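Filed under: Bench Notes / Cold Water / Vehicles

March 23, 2024
Vuleo under-ice vehicle, compass and homing checks before the Heywood trial

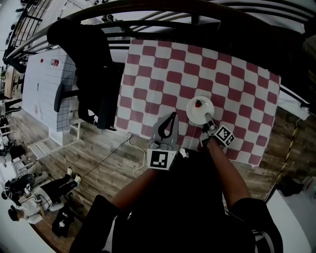 Jocelyn Friesen wants the acoustic homing signed off ahead of the compass work, on the grounds that a vehicle with a bad heading and a good beacon still comes back to the hole, and one with a good heading and no beacon doesn't. Agreed for the order of work. I still want both closed before the crates go.

Homing. Beacon hung at 3 m in the test tank, vehicle released from the far wall, nose pointed away. 14 runs. 11 captured the line on the first pass, 2 on the second, 1 timed out and went to the surface as programmed. The timeout was run 9. The log shows the receiver locking onto a wall reflection and holding it until the abort. Gate width was still at the value left from the November tests. Narrowed it, reran the same start position 6 times, no false lock. The tank is a poor stand-in for open water under a flat ice sheet, where the bottom of the ice gives one strong reflection and not four walls' worth. Don't carry the tank gate setting north without checking it on the first day.

Compass. At high latitude the horizontal part of the field is weak and the magnetic heading wanders with anything on board that draws current. Measured the offset with thrusters off, at half, and at full. Off to half is small and repeatable. Half to full isn't repeatable; it depends on which battery pack is fitted. Pack B has its return lead routed on the port side, pack A down the center. Rerouted B to match A and tied it down. Have not repeated the full-power measurement yet.

The gyro is the primary heading source in any case. Drift over the bench run was within spec but the run was done at room temperature. Needs a cold soak, then a restart from cold, logging from power-on. Last time the first few minutes after a cold start were useless and we only saw that because Paweena Nuchit had left the recorder running.

Seals. Replaced the O-rings on the aft housing and the tether gland. The old aft ring had a flat spot. Greased with the low-temperature stuff from the blue tin. The other grease goes stiff and should not be in the drawer with it; moved to the paint cabinet.

Tether. 800 m on the drum. Ran the full length through the counter, marks good except one missing near the inboard end, replaced. Continuity good. Breaking strain not tested, using the Kindamden certificate. The plan for Heywood keeps the vehicle tethered for every dive until homing has worked from both sides of the hole.

Ice hole. Jendamel frame fits the hull with the fins on, but only if the vehicle goes in tail first. Tried nose first twice and caught the upper fin both times. Put this on the launch sheet. Also the lifting strap sits too far forward and the tail hangs low, good for going in, bad for coming out. Second strap ordered.

Paweena asks whether the surface abort should stay enabled under ice, given that it will just pin the vehicle against the underside and run the thruster until the pack is flat. It should not. Changed to: stop thrusters, ping on the emergency channel, float up and wait. Buoyancy trimmed slightly positive for this. Needs a tank run to confirm that the ping starts before the thrusters are cut.

Open:
Full-power compass offset, pack B
Gyro cold soak and restart
Abort sequence tank run
Gate width note to go inside the lid of the control box
Spare tether gland, none on the shelf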